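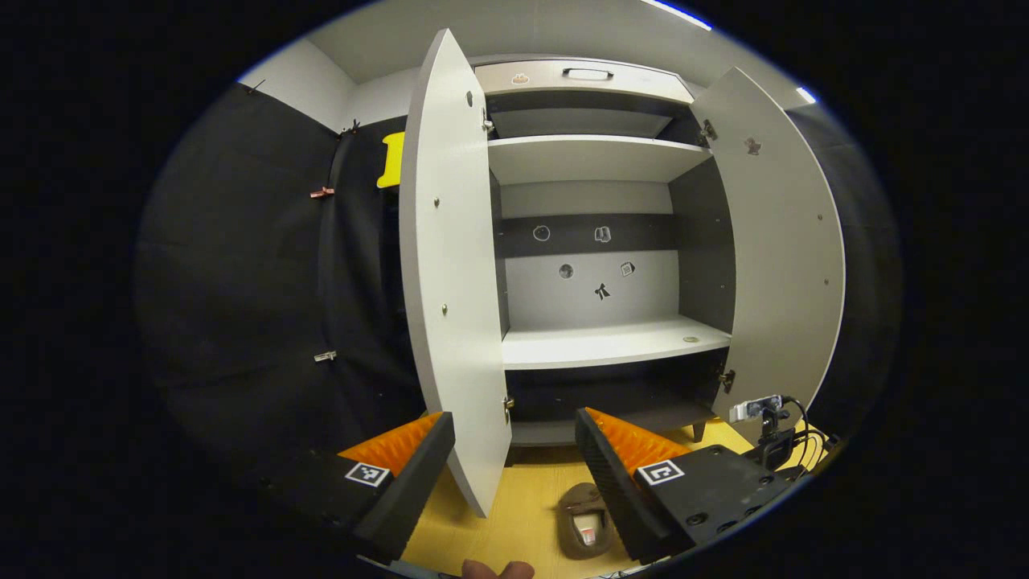
Dindow workshop, notebook entry
2 Apr 2018

Work continued on the tall white cabinet allocated to the Pernar store. The carcass is sound. Both doors open fully and clear one another. Each door is carried on two hinges, one high and one low, and all four were tightened by a quarter turn. The screws on the inner face of the left door were checked with a hand driver and none required replacement.

The left door is out of true. It bows outward along its length, and with the doors closed the gap at the middle is wider than at either end. The door has been in this state at least since the January inventory, where it is entered under item 112. Planing is not advised. The proposal is to fit a second catch at mid-height and review after one month. Harasym can supply a suitable catch; the order has not been placed.

The drawer at the top was taken out and the runners wiped and waxed. It now travels freely. The dark handle is to be kept, as the screw spacing does not match current stock. The small orange and white sticker beside the handle is to stay until the store register has been amended.

Main compartment: the five dark stickers on the back panel remain in place. They come off with warm water and a plastic scraper, tried on a similar piece last year, but the solvent from Vurnolum left a dull patch on that occasion and should not be used on this one. The brown sticker near the top of the right door may be removed at the same time. Colleagues who know what the circle and the open book were meant to mark are asked to add a note below.

Both shelves were left at their present height. Clearance under the upper shelf was measured at 300 mm, enough for the standard archive boxes laid flat – not upright. The small round disc on the lower shelf is to be kept with the cabinet.

Outstanding:
Catch for left door, Harasym, one off
Felt pad for the short leg at bottom right
Register entry, shelf code 203, to be confirmed with Pernar
Stickers, after the register is amended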